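Tins, Tubs and Other Lids: the Miranda Street swap shelf gallery

Page put together Wednesday night, still half done, sorry for typos. Tins mostly. A couple of tubs crept in. We started with 40 and now the list says 129, which is what happens when you tell people you like tins. Not all of them are up yet, only got through one end of the shelf. Click through if you want the old page, it has the tea caddies.

Ground rules same as always. Take a tin, leave a tin. Whats inside goes with it unless the label says otherwise. No rust on the inside please, outside is fine, dents are fine, dents are kind of the point.

How the entries go: shelf name first, then whatever I remembered to write down.

THE TALL ONES (no pictures yet)

Tamard biscuit tin, round, green. Lid sticks. Run it under the hot tap and it comes off, dry it right away.

Skondness coffee tin. Smells of coffee, will always smell of coffee. Good for pencils. Bad for tea, tried it.

Tall cracker tin, no name. Swapped in October, swapped out again, came back with buttons in it. Buttons have gone to the sewing box downstairs.

THE BIG PINK-RIM ONE

My favorite so far. Gold inside, big open bottom, thin pink edge all the way along the side. Listed as "gift tin, large" which doesnt really do it justice. Flat red box and the bright pink cloth go with it. Cloth is the fuzzy towel kind, stitched edge, nice strong color.

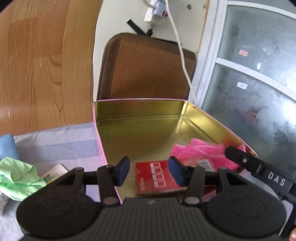

Red box in the near end, cloth crumpled up behind it. Plenty of bare gold left at the far end, would take another box that size I think.

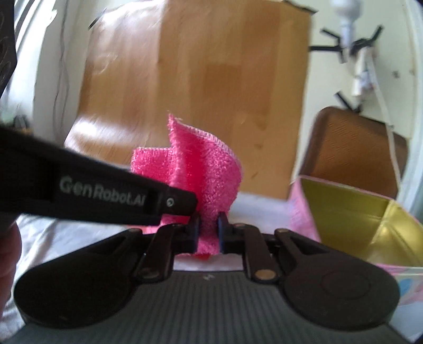 WHERE IT COULD GO

Had a few asks for this one already so a quick list of what people want it for. Bathroom shelf, with the cloth folded on top of soaps. Sewing stuff (second time this month, we have a lot of sewers). Christmas cookies, in which case line it, paper or a clean napkin, dont put cookies straight on the bottom when you dont know what was in there before. Photos. I'd go for photos myself, flat tins are good for photos and the big ones take the odd sizes.

If you want the tin and not the cloth, say so on the sheet and the cloth goes to the rag basket. Shame though, they look good together.

SMALL AND FLAT

Tosby mint tins, 27 of them. Yes, all the same. Came in one shoebox. Take a handful. Good for screws, seeds, safety pins, earrings when traveling.

Flat pastille tin, blue, hinge gone. Holds with a rubber band.

Pencil tin, long, ruler marks stamped in the lid. The marks are off by a bit so dont measure anything with it.

Set of 4 nesting tins, square, snowflakes. The smallest was missing for ages and turned up inside a different tin. Please keep them together, I wont say it twice (I will).

TUBS, THE ONES THAT CREPT IN

Ice cream tub, white, with lid. Only kept it for the lid, fits two of the other tubs.

Popcorn bucket, cardboard, goes soft if it gets damp. Top shelf only.

CLEANING, SINCE PEOPLE KEEP ASKING

Warm water, drop of dish soap, soft cloth. Dry the seams, thats where it starts. Nothing scratchy on the shiny insides or they go dull and stay dull. For sticker glue use cooking oil, leave it ten minutes, wipe, then soap. Printed lids, go easy, older paint lifts. Smells: baking soda in a saucer, lid shut, leave it over the weekend. Works on everything except the coffee tin, see above.

STILL TO PHOTOGRAPH

Bottom shelf, all of it. The train tin. The two heart shaped ones. Anything that came in after Wednesday.

Sheet for swaps is on the side of the shelf, pencil on a string. Write the tin name, not "the nice one".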